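Skaltadari Rugby League Club
Open age and juniors general meeting
20th July, clubhouse, upstairs

Present: nine, plus two from the juniors who left after item 4. Apologies taken, see sheet.

1. Last minutes
Agreed. One correction, the tackle shields were bought from Pakik, not lent by them. Invoice paid.

2. Matters arising
Floodlight on the far corner still out. Electrician has been twice, wants a cherry picker. Ask Flernora if we can share theirs when they do their own lights.
Changing room 2 shower, fixed.
Gate padlock, new code, text going to coaches only. Please don't write it on the whiteboard again.

3. First team
Lost at home to Flernora, won away the week after. Three out injured, one of them for the rest of the season (shoulder). Two on loan until September. Coach wants a proper second hooker, has been using a loose forward there and it shows in the last 20 mins.
Training numbers poor on the midweek night. Long talk about this. Some feel it's the 7pm start, others said it was the same at half past. Agreed to try one session a week at the school pitch for a month as it is nearer for the lads coming from town. Secretary to book.
Kick off for the cup tie moved forward at visitors' request. No objection.

4. Juniors
Under 9s now up to 3 coaches, all checks back. Under 13s short for away games, will ask the league about playing eleven a side when needed. Under 15s going well, still unbeaten at home.
Summer camp: 60 places, nearly full. Price stays as last year. Lunches not included, needs saying more clearly on the form as there was bother over this last time. Bibs and cones to come out of the container the night before, not on the morning.
Request for a girls' side from a few parents. Everyone in favour. Need a coach and a slot on the pitch first. Carry over to next meeting.

5. Player welfare
League wants every club to have a named welfare person at each match, first team and juniors. We have this for first team, patchy for the rest. Rota to go up.
Head knocks: reminder that anyone taken off for a head knock does not go back on, whatever they say and whatever the score is. Form filled in same day. Two forms missing from last month, coaches to chase.
Talk on neck and shoulder strength by the physio went well, 14 turned up. Asked if she would do it again for the juniors coaches. She will, no charge, just wants the heater on.
First aid bags need going through. Tape nearly gone, ice packs gone.

6. Money
Bar up on last month. Raffle took 300. Pitch hire from the school will be extra, see item 3, agreed we can carry it for the month.
400 owed in subs, mostly open age. List to be read out at training if not paid by the end of the month. One person against reading names out, noted.
Châu want to renew the shirt sponsorship, same money, logo to move from the back to the sleeve. Agreed. Would like to see the artwork before anything is printed, last time the blue was wrong.

7. Ground
Pitch very hard. Watering when we can. Posts need padding replaced at the river end, Pakik to quote.
Dogs on the pitch again. Signs have gone missing, two more to be orderd.
Parking on the verge, complaint from a neighbour. Stewards needed for the next home game, ask the under 15s parents.

8. Website
Match reports running late. Could coaches send three or four lines by Sunday night, does not need to be fancy. Fixtures page still shows last season's table, to be taken down. Photos to be sent in full size please, the ones off phones come through tiny.

9. AOB
Lost property box full, anything left goes to the charity shop.
End of season do, band or disco, no agreement. Back on next agenda.
Thank you to whoever cut the hedge.
Kit washing rota has gaps from week two on, put yuor name down.

Next meeting first Monday in September, same place, 7.30. Items to secretary the week before.

Closed 9.10pm
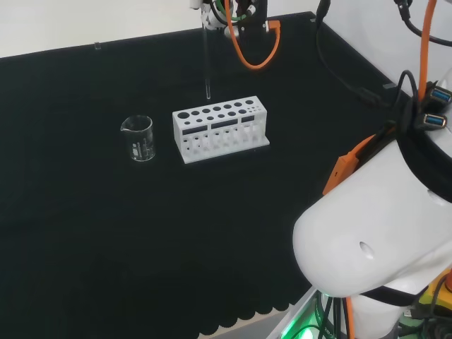
Glass beaker and white test tube rack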